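The Landlord Would Like You to Be a Landlord Too
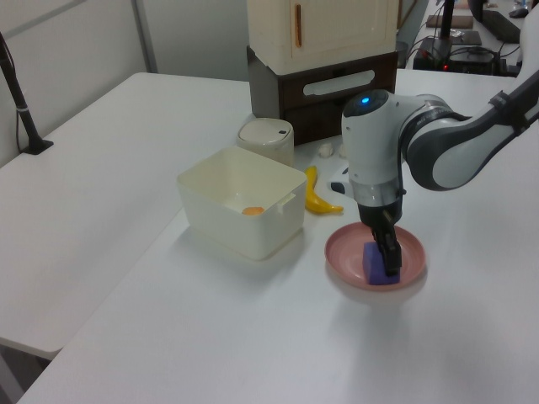 Every few years a company that owns a lot of dull buildings decides the public should be allowed to share in the dullness. This August it was Lambrakis, which owns garden centers, tire shops and the kind of discount furniture store that has been closing down since I was in high school. It has 306 properties, a new logo and a prospectus as thick as a Christmas ham. It wants to be listed, and it wants my money, and I have spent more evenings than I care to admit thinking about whether it should have any.

Let me say first that I like boring real estate. I have owned shares in one property company or another for most of my adult life, and the exciting ones are the ones that hurt. A glass office tower photographs beautifully and then sits half empty for three years while the managers talk about "repositioning." A tire shop beside a highway exit just sells tires. The tenant pays for the roof, the rent goes up with inflation, and the landlord's hardest job is opening the mail.

So my quarrel is with the word "growth," which shows up in the Lambrakis prospectus so often that I started to skip over it, the way you stop hearing a refrigerator.

A listed landlord that pays out nearly all its income has very little left to buy anything with. If it wants more buildings, it has to borrow or sell new shares. Selling new shares is fine when the new buildings earn more than the new shares cost. When they don't, the company gets bigger and each owner gets a slightly thinner slice of a much wider pie. The people who run it, meanwhile, now run a wider pie, and are paid accordingly.

We have seen this one before. Kellbridge came to market with 21 retail parks and a promise to be choosy. It then bought everything with a parking lot. I held it through three share offerings, each one introduced as a rare opportunity, and each one priced a little below the last. The portfolio doubled. My dividend per share went up by an amount I could have found in the couch. When rates rose, Kellbridge sold some of its best sites to pay down the loans it had taken out to buy some of its worst.

Lambrakis says it is different, and in fairness the debt is modest and the leases are long. But turn to the pipeline. The showpiece is a site outside Stotcombe, with room for a supermarket, a gym and up to 2,118 square meters of "complementary retail," a phrase that to me has always meant a nail salon and a vape store. The other big one is in Cirndale, where 2,971 square meters are described as "in advanced discussions." I have been in advanced discussions about cleaning out my garage for some time.

What I would like to see is pretty simple. Give me the rent per share for the last few years, and the rent per share expected after the new money is spent. One line, one table, near the front. The prospectus has a whole page on the company's values and a map with little green pins in it, but for this number I had to sit down with a calculator and two different appendices, and I'm still not sure I did it right.

I would also pay the managers on that number. At the moment their bonus depends partly on the total value of the portfolio, and anybody can raise the total value of a portfolio if strangers keep handing them cash. My nephew could do it, and he is nine.

Small investors aren't helpless here. The company is holding meetings before the offer closes, and somebody in the room can ask why the bonus works that way – preferably before the sandwiches come out, when attention tends to drift. Big funds ask this sort of thing in private and get answers. The rest of us get the map with the pins.

I may still buy a few shares. The yield is decent and I do believe in tires. But I'll wait for the first set of results after the listing, and if the words "rare opportunity" appear anywhere in them, I'll keep my money in the bank, where it can be bored for free.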